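Protura two-arm bench kit: a long month with the tool-sorting bundle

2025-03-20

The sales page for the Protura kit promises that a small shop can "hand over the tidy-up" by the end of the first afternoon. I run a repair bench in Tevholm and I tidy up badly, so I was the right customer. I was also the customer who has bought two label printers on the strength of a sales page, so I went in with my guard up.

What you pay for is two small arms, two grippers, the cabling, the control software and a set of practice routines. Henare, the reseller I used, charged me $1,364 before shipping. The platform and enclosure are a separate line on the invoice, and by the time I had added those and a spare gripper I was on the wrong side of $2,000. Nowhere on the product page does it say you'll want the spare. You will.

Assembly took two evenings. The printed guide covers one arm and then tells you to repeat the steps for the other, which would be fine if the cable routing were the same on both sides. I did the second side twice. The ties in the bag are cheap and I'd throw in a better bunch if I were selling this at this price.

Once it's bolted down it feels solid enough. I leaned on the platform and nothing shifted. The joints hold position without sagging, and the motors are quieter than I expected – you can keep a radio on and hear it.

The routine I bought it for is called Box and Tools. You lay out hand tools in front of a lidded box, and the arms are supposed to deal with the lid and put everything away.

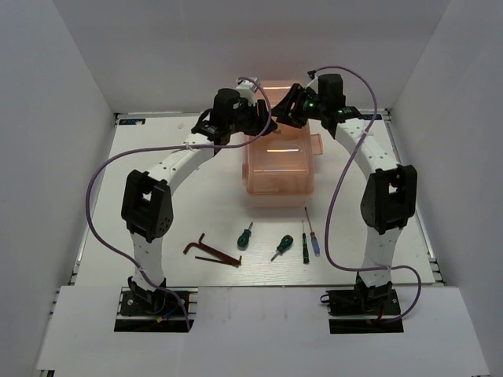

Photo: the author's review setup

Hex keys are the weak spot. The grippers want something with a handle, and a thin bent bar lying flat on a smooth surface gives them very little to work with. Out of 18 attempts at a hex key I got a clean pickup on 6, and I was being generous about what counts as clean. Fat-handled screwdrivers went much better. Precision drivers fell in between, and they did worse when I laid two of them close together, the way tools end up on any real bench.

The lid is the part the demo video loves, and it's the part I'd trust least. It needs both arms working in the same small space, and the software handles that by slowing everything to a crawl. Safe, sure. I could have put the tools away, made coffee and come back.

I should be fair about the software. Provetti, the program that runs the arms, is better than the hardware it ships with. You can record a motion by hand, play it back and trim it, and it didn't crash on me once. What it can't do is adapt much. Move the box a couple of inches and a recorded routine will reach for where the box used to be. There's a vision add-on that claims to fix this, sold by subscription, with a new version due in May. I haven't paid for it and I won't review a promise.

Support answered my first email within a day and my second one never.

Who should buy it? If you teach a class or want to learn how two arms share a workspace, there's a lot here to dig into, and I enjoyed those evenings more than I planned to. If you want your tools put away, buy a drawer with foam cutouts and keep the change.

Good: quiet, steady joints, solid control software
Bad: thin tools, slow lid work, assembly guide, the real price once you add the platform
Score: 5 out of 10, and I'll look again if the vision add-on ever comes bundled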